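Notebook, workshop kitchen shelves, February

Started on the crockery cupboard after lunch. Everything out onto the long bench, old liner paper thrown away, shelves wiped. The liner had stuck along the back edge and took most of the time. Finished the bottom two shelves by 14:40.

Plates

The Korine set is the one we want to keep together. White middle, grey brushed rays going out toward the edge, thin dark brown line at the rim. Inventory sheet from the Pornby move says 43 pieces including bowls and saucers. I have 40 so far. Liên Ninh thinks the missing ones went to Takosstead with the spare kettle and will ask.

Went over the plates for wear under the bench lamp. Glare makes this slow, you have to keep changing the angle before you can tell a mark in the glaze from a reflection. Small pale flecks on the right side of one, like light scratches. Put it down as surface wear, fine to use.

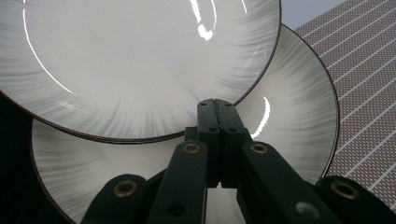
Shelf heights

Bottom shelf to second shelf is too tight for the plates in one pile. Moved the second shelf up one peg. Two shorter piles now, with paper towel between plates until the felt rounds come. Bowls go left of the plates, saucers in front where people can reach them.

Weighed the biggest bowl out of curiosity – 1140 g on the parcel scale, heavier than I expected. Keep those low.

Left to do
- top shelf, needs the step stool
- tighten the left hinge, screw is turning without biting
- label for the Đỗ mugs so they stop ending up with the plates
- ask Thịnh Tô if he wants the odd saucers for glaze tests

Last updated: February, 16:30

Comments

Thịnh Tô: Yes to the odd saucers. Leave them by the sink and I'll take them up. Longer screw for that hinge is in the second drawer, same thread.

Liên Ninh: Takosstead has two bowls and a saucer, wrapped in newspaper. So that's the full count – I'll bring them over with the kettle.

Thịnh Tô: Felt rounds came, some 14 in the pack. Need another pack.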